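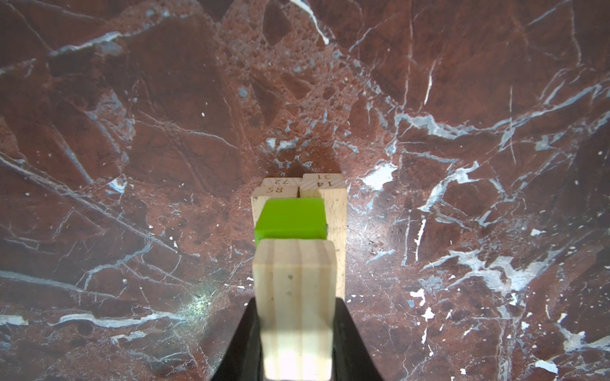 Section 2: Setting up the spectrometer and taking your first spectrum

If you've worked through Section 1 you should have the Prader on a bench, plugged in, with the fan humming and the green light on. If the light is amber, go have lunch. I mean it! The detector needs time to settle, and I've wasted more afternoons chasing a drifting baseline than I'd like to admit, all of them because I couldn't leave the thing alone while it warmed up.

I wrote this section for people who know roughly what a spectrum is and have never had to get one out of this particular machine. The factory manual is fine, but it assumes you bought the version with the motorized stage, and ours is the one without.

Before you start

You'll need the fiber cable (the thick gray one, not the thin one, which belongs to the laser), the Flirkska lamp, a clean cuvette, some distilled water, and a laptop with Jetalia installed. Lint-free wipes too. Regular tissues leave fuzz on the glass, and fuzz scatters light, and then you write to me asking why your blank has a slope.

Connecting the fiber

1. Take the rubber caps off both ends of the fiber and put them somewhere you'll find them again. I keep mine in the lid of the lamp case.

2. Hold the fiber by the metal collar and push it straight into the port marked IN. Finger-tight is plenty.

3. Run the other end to the cuvette holder in one big, lazy curve. Don't coil it to make the bench look tidy.

4. Tape the fiber down loosely near the middle. If it moves between your blank and your sample, the brightness changes, and the software will happily report that as absorption.

Caution: never bend the fiber tighter than a dinner plate. It's glass inside. It may not snap, but tiny cracks leak light, mostly at the blue end, and you'll think your lamp is dying.

Turning on the lamp

5. Check that the shutter lever on the Flirkska is down.

6. Switch on at the back, then press START on the front. You'll hear a click, then a second click. Wait for the second one.

7. Leave the shutter down until the software asks for light.

Caution: the deuterium side of this lamp puts out real ultraviolet. Wear the UV glasses whenever the shutter is up and the cuvette cover is off, even if you're only popping your head in to look at the alignment. The glasses hang on the hook by the door.

Note: please don't switch the lamp off between samples. Striking it is what wears it out, and leaving it running over a coffee break does much less harm than two extra starts.

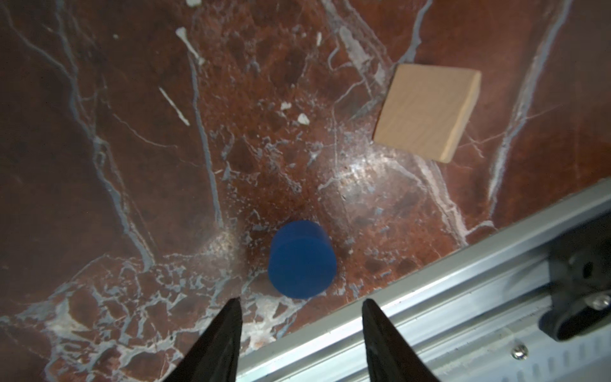
Choosing a slit

The slit is the bit everybody skips, me included, the first time. It's a little brass slide that sits behind the IN port, and it decides how much light gets to the grating. A narrow slit gives you sharp lines and a dim signal, and a wide one gives you plenty of signal with everything smeared together. The set in the drawer goes up to 200 micrometers, and that widest one is only worth using for very weak fluorescence. For dye solutions and most student work, I start with the one that has a dab of nail polish on it (left over from a Khanyisile Le Roux labeling scheme, and still the only labels we've got).

8. Loosen the thumbscrew above the port, slide the old slit out, and slide the new one in with the notch facing you.

9. Tighten the thumbscrew until it just stops. If you crank it, the slide tilts and your peaks grow a shoulder on one side.

10. Write down which slit you used. Jetalia has no way to detect it and won't remind you.

Dark and blank

11. Open Jetalia, pick the spectrometer from the list, and hit Connect. If the list is empty, pull the USB plug, count to ten, and try again. It almost always works the second time.

12. With the shutter still down, click Dark. The trace should be a low, fuzzy, flat line. A hump in it means room light is getting in, so put the cover on the cuvette holder and redo it.

13. Fill the cuvette with distilled water, wipe the clear sides, and put it in with the arrow pointing at the lamp. Cover on, shutter up.

14. Adjust the integration time until the tallest part of the trace sits comfortably below the top of the window. If the top looks sliced off flat, the detector is saturated, and nothing you measure there will mean anything.

15. Click Blank.

Note: if you change the integration time after this, both the dark and the blank are stale. Go back to step 12. Jetalia grays out the Absorbance button to warn you, but it's a very pale gray on an already gray screen and I miss it all the time.

Your first sample

16. Swap the water for your sample, same cuvette, same direction. Click Absorbance, let it average, and save.

17. Open the saved file and check its length before you walk away. A complete export has 3,149 rows. If you get fewer, the save was interrupted, and you'll want to repeat it while the sample is still sitting there.

For practice I like food coloring, very dilute. Green is fun, because you often see two separate bands where you might have guessed one, and it's a nice way in to talking about what the molecules are doing. Keep diluting until the strongest peak is under an absorbance of one. Above that the readings start to bend away from the straight line you were promised in class, and the stray light inside the box takes over. 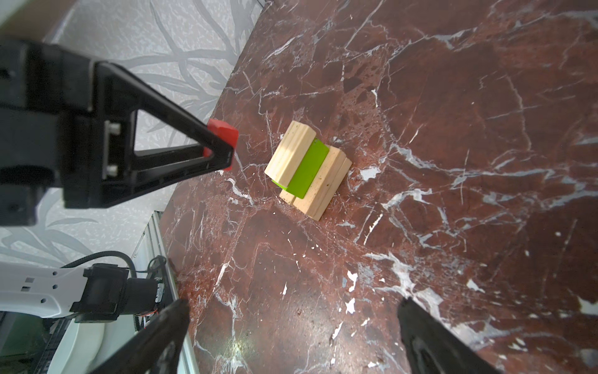 Hatice Polat wrote back after trying the April draft of these steps to say that her blank kept creeping upward even with the lamp fully warm, and that the trouble was bubbles. Her water had come straight from the fridge, and as it warmed up in the holder, little bubbles formed on the cuvette walls and scattered the beam. She now leaves the bottle out on the bench overnight, and she'd like that added as a step before step 13. She also thinks step 9 should be in capitals.

I've left step 9 alone, but she's right about the water, so consider it a step. If you do get bubbles, tap the cuvette gently on the side with a pen, check against the light, and redo the blank.

Shutting down

18. Shutter down first, then the lamp, front button before back switch.

19. Leave the lamp fan running until it stops by itself.

20. Rinse the cuvette with distilled water and stand it upside down on a wipe.

21. Put the rubber caps back on if you take the fiber off. If you're coming back tomorrow, leave it connected and save yourself the realignment.

Wavelength calibration with the mercury lamp is in Section 3. You can skip it for food coloring, but do it before you compare your peak positions with anything in a book.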